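Small Parts Sorting at the Nedadham Workroom
Photo gallery - Mar 20, 2024

The Nedadham workroom receives mixed lots of small electrical parts from the Lau repair program. Each lot is divided by type before it is entered in the stock list and returned to the shelves. The November intake came to 2261 items, of which 102 were set aside for testing. The pictures in this gallery show parts and containers in use at the sorting tables.

A small metal component with its cable, against an orange surface. Parts with leads attached are kept complete wherever possible.
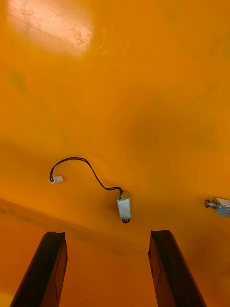

Emanuel Marinescu asked whether leads should be trimmed to one length before storage, as was the practice at Nudness. The workroom does not trim them. A short lead limits later use, and splicing adds work at the bench.

Steel trays are lined with white paper so that the smallest pieces can be found easily. Wire, connectors and small modules may share a tray until they are separated.

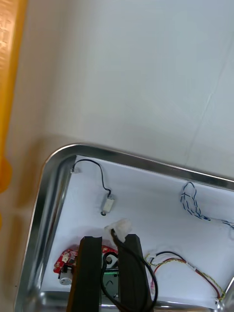
Paper is replaced between lots, and the tray is wiped before the next one is opened. Screws and pins are collected last.

Yellow bins stand on either side of the steel tray. Motors are stored with their wires attached, and circuit boards are stored apart from them.

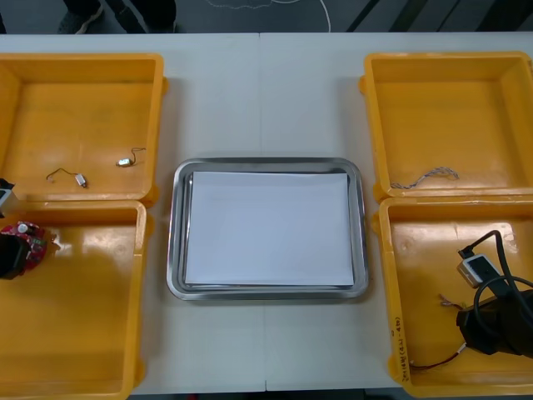 Completed lots are labeled and entered in the Nurex register. The shelves hold almost 4000 items at present - requests from member workshops should quote the shelf number and the quantity needed.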